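Workshop tips: software for a gripper arm that pulls drives

These notes come from the repair bench at Stosdale, where one arm helps take old desktop computers apart. They cover the software side: how moves are planned, what the wrist camera is used for, and which settings are worth changing. Most of it applies to any small arm with a two-finger gripper and a camera near the fingers.

Name your poses by the job

Save poses as "above caddy," "at caddy" and "clear of case." Numbers mean nothing a month later. Juniper Iwasaki keeps ours in one text file, with the computer model at the top of each block. When a new case comes in, copy the nearest block and edit it. Don't edit the original.

Plan around the cables

The planner only avoids what it has been told about. A case model from a drawing has the metal in it and leaves out the wiring, and the wiring is what a finger will catch. Draw a plain box over the space where cables run between the motherboard and the drive, and mark it as blocked. Make the box bigger than you think it should be. A person's arm may be in the case too, so set the speed cap in the controller for the whole job. A cap set inside one script is lost as soon as another script runs. 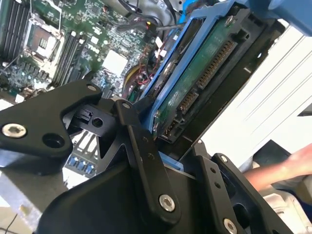
Use the caddy color, then check the shape

A bright plastic caddy is easy to find by color. Ours are blue, and a simple color threshold picks them out well in daylight. It also picks up anything else blue nearby, so don't stop there. Have the program look for two long straight rails the right distance apart. If it can't find both, it should wait and ask. Flastora, the vision package we use, has a line finder that does this without any training.

Set the exposure by hand

Auto exposure causes more missed grasps than bad calibration does. The wrist camera looks down into a dark case, then swings up toward the ceiling lights, and the picture goes pale or black for a few frames. Lock the exposure for the work in the case and use a second locked setting for anything held up high. Switch between them in the motion script, before the move starts.

Log every grasp

Write one line per attempt: time, pose name, finger width, motor current, result. In July we went through 183 attempts this way and found that 47 had closed at the wrong width. All of them traced back to one bad line in the pose file – a width copied from a different caddy. It had been there since spring.

Grip the plastic, leave the drive alone

Set the grasp target on the caddy and give the drive itself a keep-out zone. Raise the grip force in small steps. Keep a separate value for each caddy type, as the thin ones bend.

Check the hold before the long move

After the lift, pause for a second and read the finger width again. If it has changed, the part is slipping, and the arm should set it down on the mat. Then plan the next move with the caddy and drive attached to the gripper as one solid block. Leaving that out is a common mistake. The arm will plan a path that clears its own fingers and runs the corner of the drive into the side of the case.
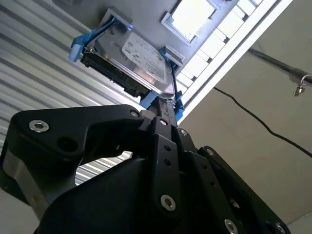 Does the hand-eye calibration need to be redone every time the gripper comes off?

Redo it if the camera or its bracket was moved. If only the fingers were changed, update the tool offset and test on a scrap caddy at low speed. Ours takes 60 seconds to test, and we also run it first thing every Thursday.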